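Skundimia Puts Cider Tasting Notes on a Deck of Cards
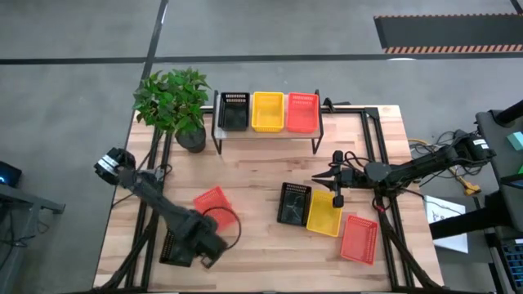 Ubaldo Bortolotti

July 3, 2019

Picking a cider from a long shelf can be a guessing game, especially when half the labels say nothing more than "crisp." Skundimia, a small publisher in Wotton, wants to help with a deck of pocket-size tasting cards that goes on sale this week.

The deck covers 66 ciders, one per card. The front gives the cider's name, the apples used and the alcohol content. On the back is a sweetness scale, a short note on flavor and a couple of foods to try with it. The cards are sorted from driest to sweetest, and a hole punched in one corner lets you keep them on a ring.

Writer Ana Goicoechea put the set together after tasting 200 ciders over 2 years. Makers did not pay to be included, according to the publisher, and several well-known labels were left out.

A few of the picks may be hard to find. Brurkinwood, a still cider aged in oak, is sold only at the farm where it is pressed.

The first printing is limited to 1259 decks, available from the Skundimia website and at a handful of bottle shops. A second deck, covering perry and other pear drinks, is planned for December.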